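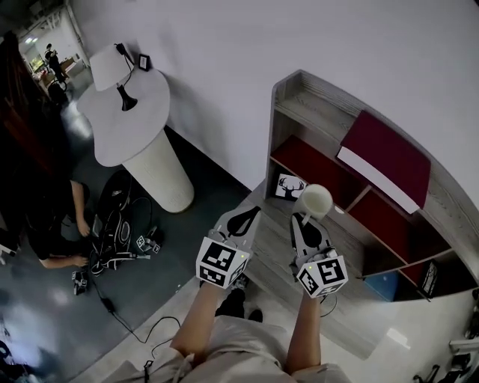
Lerato Engelbrecht asked us if a mug can live on a shelf together with books and balls, or if it must always go back to the kitchen. It is a good question, and many children ask it in their own way, usually when a grown-up has just told them to tidy the living room.

The short answer is that a mug may stay on a shelf when it is clean and has its own place. A mug which had milk or cocoa in it must go to the kitchen first. But let us think a little more about shelves, for a shelf is a clever piece of furniture.

What is a shelf for?

A long time ago, most families kept their things in chests. A chest is a big box with a lid. It is strong, but the thing you want is often at the bottom, and you must take out everything else to reach it. On a shelf you can see your things and take only one.

Many shelves are divided into small open rooms. We call them compartments. The word is long, but it means only "a part with walls". In one compartment you can put a framed picture, for example the black head of a stag on white paper. In another one you can put a ball. The walls help the ball to stay at home. Put the same ball on the top of the shelf and it may roll away, because a ball touches the wood only in one very small place.

Why does a mug stand so well?

Turn a clean, empty mug over and look at the bottom. You will probably find a ring there. The mug stands on this ring, and the ring is wide enough that the mug does not fall when you touch it softly. A ceramic mug is made from clay, which was baked in a very hot oven called a kiln. In the kiln it can be hotter than 1000 degrees! After that the clay is hard, and water cannot make it soft again. But hard things can also break. This is why we put a mug down slowly, and not too near the edge.

Where do the heavy things go?

Heavy things like to be low. If all the heavy books are on the top, a tall shelf can tip over. A low shelf is safer, and small children can reach it too. Still, you should never climb on it, also not a low one.

What about the small table?

A round side table is a good home for a lamp. There are no corners to bump your knee on. Look where the cord of the lamp goes. It should not lie where people walk. A backpack is better not left in the middle of the floor either, at least when you have finished packing it or emptying it.

Try it at home

Choose one shelf and ask a grown-up before you begin. Take everything down and wipe the wood with a dry cloth. Now put things back in 6 groups or fewer: things to read, things to play with, things to look at, and so on. Set a clock for 20 minutes. When it rings, you stop, even if one ball has still no home.

On Friday, look at your shelf again. Which things have moved, and who needed them?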